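Gondness Table Top, Strand series

Solid replacement top for Troltum and Esis underframes. Pale blond finish, eased edges, supplied undrilled. Weight 31 kg. Fixings are sold separately — see the underframe pages for the correct set.
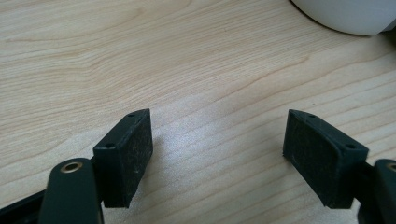 Gondness top, light wood with long wavy grain and darker tan streaks.

Grain and color vary from piece to piece and are not grounds for return. Wipe with a damp cloth and dry at once. Do not use abrasive pads or solvent cleaners. Maximum evenly distributed load 137 kg on two trestles.

Lead time: January delivery for new orders.
Page updated 11/04/2020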